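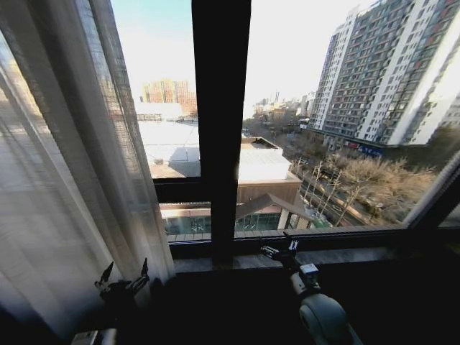
Roald Dalen reckons we should buy the second pair of grippers before we hire anyone, and we've gone round on it since Saturday. I say person first! So I'm looking for someone to help me plan next year's robot kit at Brivstead: ringing suppliers, chasing quotes, working out what spare fingers and cables really cost us.

It's 14 hours a week for 10 months, mostly spreadsheets (sorry), plus time by the arms so you know what you're pricing. No engineering degree needed.

Send me a page about yourself by the end of June.

Solveig Haugen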